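The Night Ferry to Vakik

Part 2: The Harbor Fair

My grandmother always said the fair at Valdebenito was the best thing a person could see for three coins, and oh, she was right! I came down the hill road at dusk with my shoes full of sand and there it was, all the lanterns lit along the seawall, the fiddlers already arguing over who got to go first, and the smell of onions frying in butter coming up to meet me. I was nineteen and had never been farther from home than the mill.

I bought a paper cone of hot chestnuts and ate them too fast. I watched two old men dance with the same broom. I had my fortune told by a woman who was plainly making it up as she went along, and I loved every word of it - a long voyage, a gray-eyed stranger, a quarrel over a goat.

Then the ferry horn sounded and I ran. The Wernov was the biggest boat I had ever stood next to, 281 berths and a brass band on the upper deck, and she was leaving for Vakik whether I was aboard or not. The gangway was already moving when I jumped. A sailor caught me by the collar and laughed so hard he had to sit down.

"You're on the wrong side," he said. "That was the plank for the luggage."

I didn't care one bit. I stood at the rail between a crate of hens and somebody's grandfather clock and watched the lanterns shrink until they looked like crumbs on a dark tablecloth. 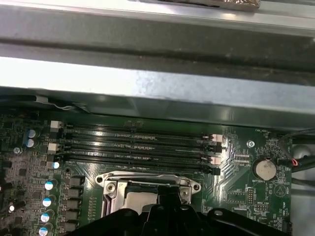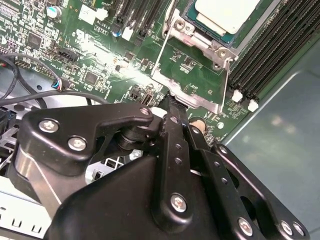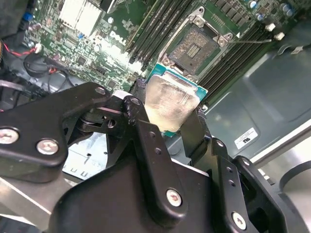
Part 3: Sivik Light

We passed Sivik Light a little after midnight. The band had gone to bed by then, all but the tuba player, who was practicing something slow and sweet to himself near the funnel. I had never heard a tuba played softly before, and I have been looking for that tune ever since.

The gray-eyed stranger turned out to be a girl my age with a blanket around her shoulders and a rope in her hand. On the other end of the rope was a goat.

"He won't go down the stairs," she said. "Will you push?"

So I pushed! The goat sat down. She told me I was pushing wrong, I told her she was pulling wrong, and the tuba stopped so its owner could listen. We were still at it when the sky turned pink over Vakik.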